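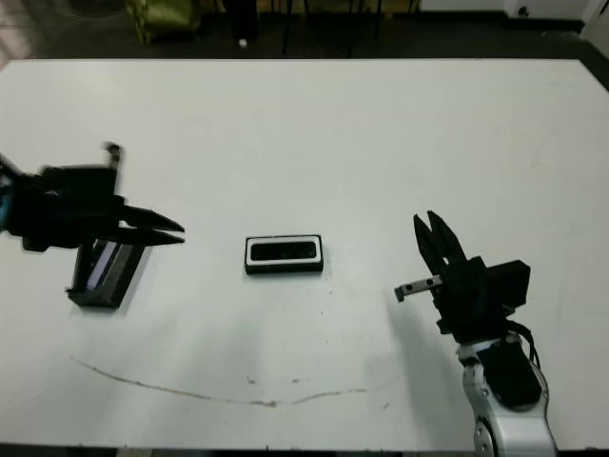 # Plurnard

Two arms, one white table, one head camera. Control code, calibration, recordings and notes for the bench rig in the Katness shared workshop. Work in progress, please read the known problems before you pull anything.

Status: moves, records, replays. Two-handed handover still flaky. Last tidy-up of this file 10 August 2024.

## What's in the repo

```
plurnard/
 arms/ joint limits, homing, the two gripper configs
 head/ camera mount files + exposure settings
 calib/ table plane, hand-eye, left and right
 record/ start/stop, chunking, file naming
 replay/ plays an episode back at reduced speed
 prints/ finger and bracket models
 notes/ scrappy, not all of it true any more
```

`notes/` has wiring sketches from the first build. Left side has been rewired since. Trust the labels on the cables, they win over the sketches.

## Hardware, short version

- Two arms, mounted so the grippers meet over the middle of the table.
- Grippers are two-finger, pointed black fingers. Pointed ones are good for getting under thin edges, poor for anything round.
- Right gripper cables loop outside the wrist. Leave them slack. Tied them down once, wrist joint faulted at about half its travel.
- Head camera looks down and out over the table. Fixed focus, fixed exposure.
- Control box is the Clarnero board, second revision. First revision browns out when both grippers close together.
- Finger prints and brackets follow the Mykhailiuk layout with the hole spacing opened up a bit for our screws.

Table is a plain white top. It has marks on it, including a long wavy brownish line across the near part. Doesn't wipe off. The table plane fit ignores it but a colour threshold will not, see below.

## Setting up

1. Power to the control box first, arms second. Other way round and the left arm comes up thinking it's somewhere else.
2. Clear the table. Fingers need the full width for homing.
3. Run the homing script:

```
python -m arms.home --both --slow
```

4. Watch it. Hand on the stop button. The right arm comes up from the near edge and swings wide before it settles.
5. Check the head camera is awake:

```
python -m head.check
```

 If it prints a black level warning, turn the workshop lights on and run it again.

6. Run the table plane fit. Takes under a minute.

```
python -m calib.table --save
```

7. Only redo hand-eye if somebody has had the camera off. It's slow and boring and the old values are normally fine.

## Recording

```
python -m record.start --task handle_small --arms both
```

Space to start an episode, space to stop, `x` to throw it away. Throw away freely, disk is cheap but sorting is not.

Episodes go in as chunks of 1,000 frames. Longest allowed is 2,000 frames, then it stops by itself and saves what it has. If your task needs longer than that, split the task.

Each episode folder holds:

| File | What it is |
|---|---|
| `head.mp4` | head camera video |
| `joints_l.csv` | left arm joints, gripper opening |
| `joints_r.csv` | right arm joints, gripper opening |
| `meta.json` | task name, calib version, free text |
| `events.csv` | key presses with times |

Put something useful in the free text. "test" is not useful. "Test 2" is worse.

## Tasks so far

There are 9 task names in use. The ones worth looking at:

- `handle_small` – small flat parts, pick up, turn, put down. Bulk of the data.
- `face_up` – part placed any way round, end with the right face up.
- `pass_across` – left picks, right takes. This is the flaky one.
- `edge_lift` – thin part flat on the table, get a finger under the edge.
- `two_hold` – both grippers on one part, lift level, lower level.

The rest are early trials and I'd skip them. Names with `_old` on the end were made before the gripper configs were split, opening values are in different units. Conversion script is in `record/tools`, works on most of them.

## Using the data

Loader is tiny on purpose:

```python
from record.load import Episode

ep = Episode("data/handle_small/ep_first")
for step in ep:
 img = step.head
 left, right = step.left, step.right
```

Joint values in radians. Gripper opening goes from 0 shut to 1 open. Times in seconds from episode start, both arms on the same clock now (they weren't before April, see the version field in `meta.json`).

Video is not resampled. If the camera dropped a frame, the frame is missing and the loader gives you the previous one with `stale=True`. Filter those if you care.

## Known problems

- **Motion blur on fast moves.** Exposure is long because that side of the workshop is dim past the table. A gripper at full speed smears badly, thin parts of it especially. Either slow the arm or add light. We've mostly slowed the arm.
- **Dark parts, dark grippers.** Black object held in black fingers is hard to separate. Glossy faces help sometimes and wreck it other times, depends on the tilt.
- **Shadows.** The right arm throws a wide grey shadow on the table. Simple background subtraction picks it up as an object. Use the mask in `calib/` or do it properly.
- **Brown line on the table.** As above. Anything below the default threshold finds it and calls it a cable.
- **Background changes.** Chairs and bags come and go behind the table. It is a shared workshop. Crop to the table if your model is getting clever with the background.
- **Left homing drift.** Small, creeps up over a long session. Re-home between tasks. Suspect the belt, haven't had it apart yet.
- **`pass_across` timing.** Left lets go too soon if the right gripper reports closed when it has only touched. Needs a proper force check, at the moment it's a delay and a prayer.
- **Replay doesn't check the table.** It plays the joints, full stop. If the part is in a differnt place the fingers go where the part used to be.

## Safety bits

Arms are not strong but the fingers are sharp at the tips. Glasses on if your face is anywhere near table height.

Stop button cuts motor power. Arms will drop. Support the right one before you press it if you've time, if you haven't just press it.

No replay above half speed with anyone leaning over the table. Script enforces this unless you pass `--fast`. Don't pass `--fast`.

Keep drinks on the other bench.

## Printing fingers

Files in `prints/fingers`. Print them lying down, tips weak otherwise. Black filament is what we had. A lighter colour would probably sort out half the segmentation moans above, so if you're printing a fresh set please do them in grey or white and tell me how it goes.

Screws go in snug, not tight. Check after the first hour's running, they loosen once and then stay put.

If you change finger length, edit `arms/gripper.yaml` as well:

```yaml
left:
 finger_length_mm: measure_yours
 invert: false
right:
 finger_length_mm: measure_yours
 invert: true
```

Forget this and the fingers go into the table. Some of the smaller specks on the white top are from exactly that.

## What it's no good for

Anything soft. Cloth, bags, string. Pointed fingers just poke at it.

Anything heavy. Wrist sags before the motor complains, so the logs look fine and the part is on the floor.

Training something you mean to run on a different rig without recalibrating. One table, one camera height, one pair of arms. Results will look lovely here and fall over elsewhere.

## To do

- [x] shared clock for both arms
- [x] split gripper configs
- [ ] lamp over the far side of the table
- [ ] light-coloured fingers
- [ ] force check for handover
- [ ] look at left belt
- [ ] replay should compare first frame with the camera before moving
- [ ] clean out `notes/`
- [ ] rename `handle_small`, it's a rubbish name and now it's everywhere

## Contributing

Branches welcome. Small ones please. If you touch `arms/` run it on the real rig at slow speed before asking for a merge, the simulator is too forgiving about cables.

New recordings: copy to the shared drive under your task name, then add a line to `data/INDEX.md`. Don't commit video to the repo. It has been done, it took an evening to undo.

Spare fuses and the hex keys are in the tin marked PLURNARD. Put them back afterwards.

## Licence

Code is MIT. Print files and recordings are CC BY 4.0, credit the Plurnard rig at Katness. Parts based on the Mykhailiuk layout keep the notice that's in the file header, leave that in if you remix them.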